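Thread: Arms on the clearing bench – how's everyone finding it?
Board: Workplace talk > Kitchens, catering and cleaning
January 2024

tealtowel
Hi all, long post, sorry. I'm on the back-of-house crew at a catering place and since August we've been getting ready for robot arms on the clearing bench. That's the job where everything that comes back from a function gets dumped on one long counter and somebody sorts it – cutlery, bottles, cloths, food scraps, whatever the guests left behind. It used to be 4 of us on it after a big night. The plan is two of us plus the arm.

The outfit doing the setup is called Clustudis and they work it all up on the computer first, on a made-up bench with the same sort of mess we get. I've sat in on a few sessions now because they wanted someone who knows the job. I thought I'd hate it but I kind of got into it! They'd never have thought of cloths on their own. A cloth lying on top of a spoon is half our night.

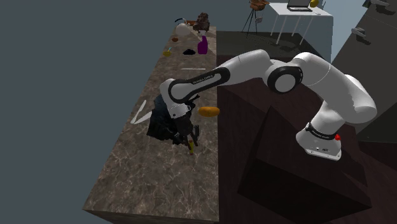

Anyway, what's changed for me so far is mostly talking. I used to just do the bench with my head down and my music on. Now I'm forever being asked why I pick up this before that, and I've had to work out answers. Bottles first, then anything sharp, then cloths, that's my order, but I'd never said it out loud in my life.

What I want to know is what happens to your hours once the thing's in for real. Our manager says no one loses shifts. Has anybody been through it?

benchpress22
Been through it at a hotel laundry and kitchen, Orker system. No one lost shifts at ours either, on paper. What happened is people left and didn't get replaced. Get it in writing, mate.

saltbush_jo
Gotta disagree a bit with benchpress. We've had an Oveo arm for two years and I'm still on my full 22 hours a week, same as before. My wrists are heaps better. I used to go home with them strapped every weekend and I don't any more. I do get bored though, there's a lot of standing near it waiting for it to get stuck.

benchpress22
Glad about the wrists, fair enough. But who's paid for the standing around? We had one person minding 3 arms by the end and she was run off her feet. That's a harder job than sorting and it paid the same rate.

mopandglory
^ this. The minding is skilled work and they all pretend it isn't. At our site (Myklebust canteen) we got the union rep to ask for a separate grade for it. Took ages, but we got a bit extra per hour.

tealtowel
Oh that's useful, I hadn't thought of a separate grade. So far there's no title for what I do with the Clustudis people, I'm just "lending a hand". Did you have a written list of the extra duties, mopandglory?

mopandglory
Yep. We kept a notebook on the shelf and wrote down every time someone cleared a jam, reset it or re-sorted a tub it got wrong. Do that from the first day. Ours was full of tea stains and the rep still took it into the meeting.

potscrubber
Am I the only one who doesn't want to teach it? My tricks are my tricks. I've got a way of going through a bench that's quicker than anyone's on our crew and I'm not handing it over to a software firm for a free lunch.

saltbush_jo
I get that, but if you don't tell them they'll copy someone who does it badly, and then you're the one stuck beside it. I'd sooner have a say. The people who never turned up to the sessions at my work were the crankiest about how it came out.

potscrubber
Then they can pay me for the say.

tealtowel
Ha, you've both got a point. I do get paid my normal hourly for the sessions – but potscrubber, you've got me wondering if normal is enough. I'm going to ask about the grade and the no-lost-shifts thing in the one email, and I've bought a notebook. Will post back when I get an answer.

benchpress22
Copy the rep in on it.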